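Visit report: Stovedard hosting open day, Womley
06/03/2020

Stovedard opened its Womley site to existing and prospective customers for an afternoon. We run groupware for 213 mailboxes and our present contract ends next year, so I went mainly to see how their hosted mail platform, Wattimena, is operated day to day. These notes are for colleagues who will have to support whatever we choose.

The programme had 3 parts: a talk on architecture, a walk round the machine hall and a session with the support desk. The talk was short on detail. Wattimena stores mail in per-tenant databases, with the message index held separately. A damaged index can be rebuilt without touching the mail itself, but search is unavailable to that tenant until the rebuild finishes. Calendars and address books are in a third store, and this one is not covered by the self-service restore tool. A deleted calendar means a support ticket.
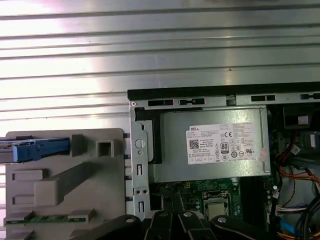 Replication runs from Womley to a second site at Stesham. It is asynchronous. The speaker gave a target lag of 5 seconds and said that larger lags occur during the nightly index merge, but no graph was shown. I asked whether failover is automatic. It is manual for whole-site loss and automatic for a single node. The last full failover test was in March of last year, and a report is available to customers on request. I have requested it.

The hall is smaller than I expected. Cooling is by cold aisle with doors at each end. Cabling was tidy and labelled at both ends, though the labelling scheme changes between the older and newer rows and there is no key on the wall. Power feeds are split A and B. We were not taken into the battery room.

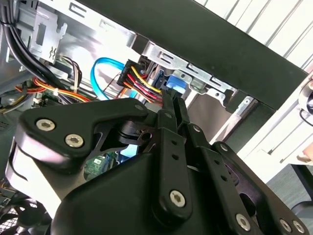

The support desk was the most useful stop. Tickets are sorted by tenant first and severity second, which I think is the wrong way round for a shared platform — a fault affecting everyone arrives as many separate tickets and has to be merged by hand. Staff had direct access to the mail logs and could trace a test message from the gateway to the mailbox in under a minute. Customer administrators get a reduced view of the same logs, without the spam filter scores.

Migration is by IMAP copy, or by an import tool that also takes calendars. The tool has a limit of 100 mailboxes per batch, so we would need 3 batches. Shared folders with nested permissions are flattened on import and must be set again afterwards.

Still to be answered by Stovedard: retention of backups after a contract ends, support hours over bank holidays, and whether journalling can be sent to an outside archive.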